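March 4, 2024

Moving the class to the old library

We have been in the new room for two terms now, so I thought I should write down how it has gone. A few people from the Rallari group have asked me, and I keep giving different answers depending on how tired I am.

The short version is that it was worth the trouble. The old library on Maruyama Street is smaller than the hall we had before, but it's warmer, it has a proper kitchen, and the parking is free after six. The hall had a stage we never used and a heater that took most of the evening to do anything.

For anyone new to this blog, I run a conversation class for people learning English. It started with seven of us around my dining table. Most weeks we talk about ordinary things: renting a flat, talking to a pharmacist, what to say when the neighbour's dog gets into your yard. I don't use a textbook. I tried one in the first year and we spent more time discussing the textbook's odd cartoons than anything else.

The main change in the new room is that we now split into two groups after the tea break. Hema Sundaram takes the people who want to practise for job interviews and I take everyone else. She's stricter than I am about letting people finish their sentences, and her group has improved faster than mine. I've started copying her. It is harder than it sounds to sit quietly while someone looks for a word.

The other thing I've been trying is talking from objects. I got the idea from a workshop in November and was doubtful about it. You put a thing on the table and ask people what they would call it, who might use it and where they last saw one. The grammar comes along by itself. People who say very little when asked about their weekend will talk for ten minutes about a kettle.
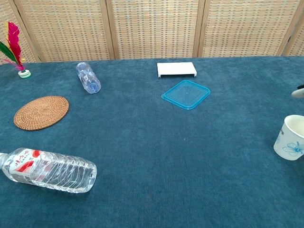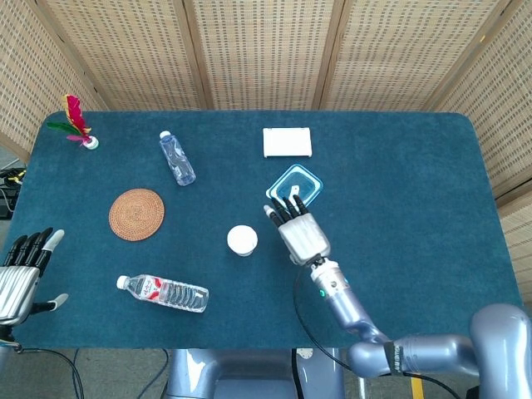
The shuttlecock on the green-blue cloth, with the woven screen behind.

I've learnt not to pick anything too unusual. An old brass instrument from the Drunavia market got us nowhere, as no one knew what it was, including me. Everyday things work better. So do things that have different names in different countries, and we lost most of one evening to thongs, flip-flops, slippers and sandals.

Costs, for those who asked. The room is $60 a night, which we split between whoever turns up, and tea and biscuits come out of the same tin. I bought a second-hand whiteboard from Atden and it doesn't wipe clean any more, so I wouldn't recommend the cheap ones. I'd spend the money on a good lamp first. The overhead lights in the library are fine for reading but they buzz.

What hasn't worked is the homework. I asked everyone to write some 60 words a week and got very few pages back. People have jobs and kids and I don't blame them. Next term I'm going to try voice messages on the phone and see if those are easier to fit in on the bus.

I still need to sort out the key. There are only two, and one of them sticks.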